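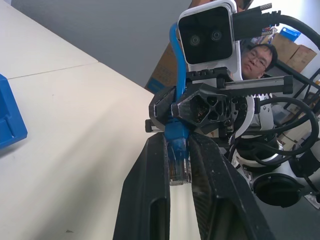
Patch Leads in the Norkitz Room: Sorting, Testing and Storage
Project report, Preltach College, Networking Practical
Submitted 2026-04-24

1. Background

The Norkitz room is the shared workroom at the end of the networking corridor. Several classes use it and each one needs Ethernet patch leads. Until this project the leads were kept in a deep drawer under the window bench. They went in tangled and came out tangled, and a student who pulled out a faulty lead usually dropped it back in the same drawer when the job was done.

The department had spent about $2000 on new leads over the time the drawer was in use. The project set out to find out how many of the leads on hand were still good, and to set up a way of storing them that people would keep using after the project was finished.

2. What was in the drawer

The drawer was emptied onto a table and the leads were pulled apart by hand. This took most of the first session. Power cords, audio leads and a length of speaker wire were put aside and are not part of the results. That left 41 Ethernet patch leads, most of them blue. A few were grey and one was yellow.

There was no labelling on any of them. Some had been coiled at one time and held with tape, and the tape had left a sticky patch on the jacket. These were wiped down with a damp cloth before they were checked.

3. Method

Each lead was checked in the same order:

Look at both plugs. The RJ45 body is clear plastic, so the coloured wires can be seen running up to the gold contacts. A wire that stops short of the contact can be picked out by eye.
Press the clip. It should spring back. A snapped clip was recorded even if the lead tested well.
Run the jacket through the fingers from end to end and feel for flat spots or cuts.
Plug both ends into the tester and wait for a full cycle. Wiggle each plug and run it again.
Measure the lead and write the length on a tag.

The tester was the handheld one from the department cupboard. It shows continuity and wiring order only. It doesn't measure speed, so a lead that passed here could still be a poor one on a fast link. There wasn't time to borrow better equipment.

The second run with the wiggle was added partway through the first session, after a lead passed, was put in the good pile, and then failed when it was picked up again by chance. The leads already checked were done over.

4. Results

Most of the leads passed. The failures were nearly all at the plug end, and the most common fault was a broken clip. A lead with a broken clip still carries a signal but it works loose when the desk is bumped, and students had been reporting this as a network fault.

Only four leads had damage to the jacket. Each of these had been kinked hard at one point, probably by being shut in the drawer. They were cut up and the plug ends kept for the first-year crimping exercise.

Leads with broken clips were set aside to be cut back and fitted with new plugs. A good crimp takes practice. The first attempts had the jacket stopping too far back from the plug, so the strain was on the thin wires, and those ends were cut off and done again.

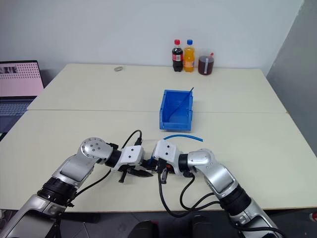

R. Moldovan

5. Storage

Three ways of storing the leads were considered. Hooks on the wall were the first choice, but the wall in the Norkitz room is plaster over brick and we weren't given permission to drill. A cable rack on wheels was priced and was too expensive. The third was open plastic bins, and this is what was used.

A blue bin went on the table first to see how it suited longer pieces. A single dark blue length laid in it corner to corner has its tip out over the rim. Anything stiff enough to hold itself straight is going to do this, so the open bins are for coiled leads only and straight pieces now go on the shelf.

The bin has a lower lip at the front. This helps, as a coil can be lifted out without tipping the bin, and the tag can be read from where a person is sitting. Tags were made with Claduteck write-on strips, folded over the lead near one plug and pressed shut. Ordinary masking tape was tried first and it slid along the jacket.

The final arrangement is 2 bins, one for short leads and one for long. A separate bin for each length was tried for a week. People put leads back in whichever was closest, and it made no difference to how quickly a lead could be found.

6. Use of the table

The long table was the best surface for this work. The cream top makes a blue lead easy to see. It has a seam running across it, and small offcuts of wire collect there, so it should be brushed out after crimping.

Drinks were another matter. Cola and orange drink stood at the back against the wall, behind the bin, and nothing was spilled on the leads. All the same, the room rules say drinks stay off the work tables, and the next group should use the side bench.

7. Still to do

The re-plugged leads need a second test after a term of use. August would be a good time, before the second-year classes start their cabling unit. The grey leads have no category printed on the jacket and should be tried on proper equipment or marked for phone use only. The drawer is empty and has been left unlocked, and we recommend that it be given over to tools so that leads don't end up back in it.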